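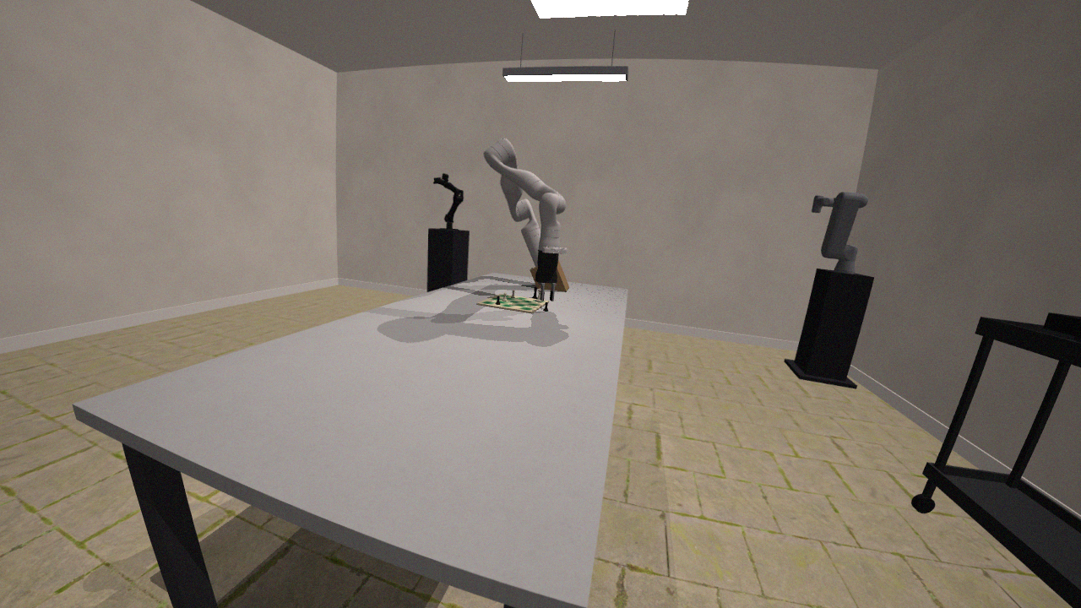 4. Recording your chess examples

Okay, Pleseo is running and the Brirnwood room has loaded, so let's get some examples into it! I do mine in batches of 16 (more than that and my driving gets sloppy).

1. Pick the big light grey arm at the long table. The smaller arms on the black pedestals stay parked for this task.
2. Hit Reset and wait for the chess pieces to settle.
3. Press Record, then hold still for 2 seconds.
4. Bring the gripper down over one piece, close it, lift, and set the piece on another square. Go slow near the wooden block, it's easy to clip with the fingers.
5. Press Stop and mark the take Keep or Toss.

Note: a fumbled grasp that you recover from is a Keep. I love those, the model learns a lot from them!

Caution: don't change the lighting halfway through a batch. Pleseo won't warn you, and the takes get filed together anyway.

Training unlocks at 70 kept takes. Export is covered in section 5.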